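Sealing granite around a sink, how often?

Posted by Funmilayo Ugwu, Jul 11, 2022

We moved into a house with a speckled granite counter in the kitchen. The previous owners left no paperwork on it. The strip behind the faucet goes dark when it gets splashed and stays dark until the next morning. The rest seems fine. Do I need to seal the whole thing or just that strip? And how long do I have to stay off it afterward?

Magdalini Karras
Do the water test first. Put a spoonful of water on a clean spot, wait 20 minutes and wipe it up. If the stone underneath has darkened, it needs sealer. Try it in several places, including next to the stove.

If only the sink area fails you can seal only that, but I would do the whole counter while you have everything put away. Wash it with dish soap and let it dry overnight. Wipe the sealer on, leave it for as long as the label says, then buff off every bit that hasn't soaked in. Leftover sealer dries to a haze and is a pain to remove. 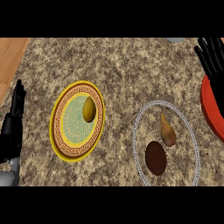 Most labels give a cure time as well. Mine said 48 hours before anything wet goes on it – dry things were fine the next day. I test again every March and usually only the sink end needs another coat.

Rachid El-Sayed
never sealed mine, no problems

Ismail El Sherbiny
Check the caulk behind the faucet too. Ours had a gap and water was getting under the stone, so sealing the top did nothing for the dark patch. New caulk fixed it.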